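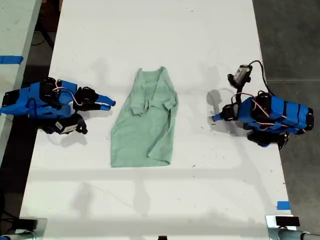 **Ticket 3035: Shirts coming off the fold table uneven, right side wider than left**

Site: Fallside
Opened by: Stelios Raptis
Category: Laundry / finishing
Priority: 3
Status: Open, waiting on supplies

### Problem

The mint-green shirts in the Kiltport order are not folding to a matching width. When the stack is squared up, the right side sticks out past the left and the pile leans. The customer returned one carton in February with a note that the shirts would not sit flat on the shelf. The white shirts from the same order are fine.

Order quantity is 2520. Cartons already packed have been set aside by the back door and should not ship until this ticket is closed.

### What has been checked

1. Fold board. Measured against the one at Grelcombe. Same size, edges straight. Put it back on the hook.
2. Fabric. The green is a lighter knit than the white and it slides more. If it is laid down fast, the neck bunches and the creases run down the chest. Smoothing from the hem up makes this worse. Smoothing from the neck down is better.
3. Side flap. With the right side turned in over the body before the neck has been flattened, the right edge bulges out and the outline is uneven from the first fold. Everything after that follows the bulge.
4. Hem. Not the cause. It comes out fairly straight even when the top is a mess, with only light wrinkles. Do not use a straight hem as a sign that the shirt is ready.
5. Neck and shoulders. Most of the trouble is up here. The cloth folds over on itself and makes overlapping layers, while the lower part lies flatter with soft diagonal wrinkles. Opening the layers out by hand and starting again fixed the width on 3 shirts in a row.

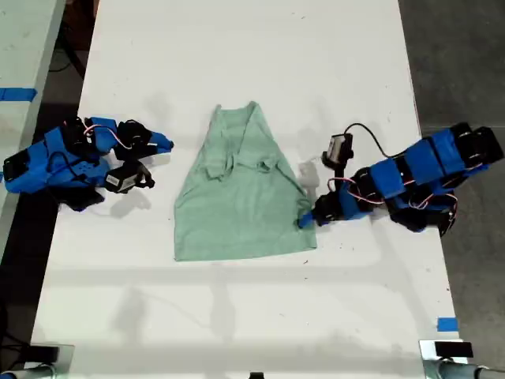
### Work steps until this is closed

- Lay the shirt down with the neck at the far end of the table and the hem toward you.
- Open the neck and shoulders first. Pull the layers apart until there is only front and back.
- Smooth down to the hem with flat hands. Don't tug the corners.
- Turn in the left side, then the right, and check both against the board before going on.
- If the right edge bulges, open it all the way and start over. Pressing on the bulge does not fix it.

### Table surface

There are small specks on the white tabletop, and gray scuffs. The scuffs don't come off with a damp cloth and I have left them. The specks need to be wiped off before each batch because the light green shows everything. One returned shirt had a dark mark on the back, low down near the hem. Can't say if it came from the table.

The blue tape can stay where it is.

### Notes

Asked Fujimoto, our supplier for the boards, whether they sell one with a grip surface for light knits. They do, in the same size. Ordered one on the Fallside account. No delivery date yet.

Grelcombe has not had this problem, but they haven't run the green.

### Still to do

- Refold the cartons by the back door
- Try the grip board on the green when it arrives
- Reply to Kiltport about the returned carton (Stelios)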